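About Atel > News and Events > Galleries > Open Day

Visit | Programs | Galleries | Publications | Contact

Open Day at the Atel Handling Laboratory

The Atel Handling Laboratory opened its workrooms to the public on 4 Apr 2021. Visitors were received in groups of six and taken through the stations by Sointu Heiskanen and Benito Arroyo. The program dealt with the handling of household items - toys, books, bottles and small boxes - and with the way such tasks are recorded for later use in automation. 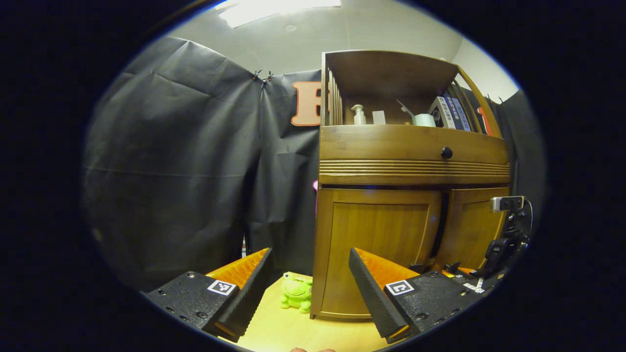

The laboratory prefers ordinary furniture for this work. Shelves, drawers and doors each call for a different approach, and visitors were invited to discuss with staff which of these a machine would find hardest. Most chose the drawer. Mr. Arroyo explained that a round knob leaves little room for error in the angle of the grip, and that soft toys raise questions of their own.

The day closed with a talk by Leandro Rivas on the Zundora project, now in its second year. In all, 92 visitors attended, among them 42 students from the Flonda technical school.

Groups wishing to arrange a visit may write to Telmo Moya at the laboratory office. Requests should state the size of the group and the preferred room language.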